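Panya Chareonsuk did not set out to translate cookbooks. She trained in contract law, spent four years at a shipping office in Clargate, and took her first recipe job because a friend had double-booked herself.

"It was 12 pages on pickled vegetables," she says. "I thought it would take an afternoon. It took me nine days."

The trouble, she explains, was the verbs. Thai has several words for cutting that English folds into one, and English has words for heat that don't match anything a cook in her mother's town would say. She kept a notebook of the ones she couldn't settle. It now has 529 entries, and she still adds to it.

Her latest project is a two-volume household cookbook by Nasrin Tehrani, due from Danenus in December. The manuscript came to 3,454 recipes before cuts. Chareonsuk worked on it with Adel Zerouali, who handled the Persian drafts while she edited the English.

"We argued over rice for a week," Zerouali says. "There is the crust, and there is the thing people call the crust. Nasrin uses two words. We ended up keeping both and putting a note at the back."

Chareonsuk is firm about testing. If she can't picture a step, she cooks it. For this book she made 64 dishes at home, most of them on weeknights, and sent Tehrani a list of questions every Monday.

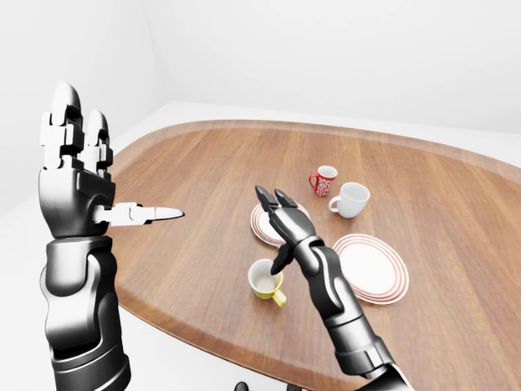
Two robotic arms at a table, with a plate behind the hand on the right. Computer rendering.

Tehrani answered by voice message, often while cooking. "You could hear the pan," Chareonsuk says. "I'd ask how long to fry the onions and she'd say, 'Until they smell right.' Then I'd have to ask what right smelled like."

The two women have met only once, over lunch, and spent most of it on the index. Tehrani wanted dishes listed by season. The publisher wanted them by ingredient. The printed book will have both, which added 18 pages and a month of checking.

Money is a subject Chareonsuk doesn't avoid. Cookbooks pay less per word than contracts, and the measurements take longer to proofread than the prose. She still does legal work two days a week – "that's the rent," she says – and doesn't expect that to change.

She has one rule for people starting out. "Read the recipe aloud to someone who is holding a knife. If they stop and look at you, the sentence is wrong."

Her next job is shorter, a book of soups by Jirayu Limsakul. She has read the first chapter and already has three verbs for the notebook.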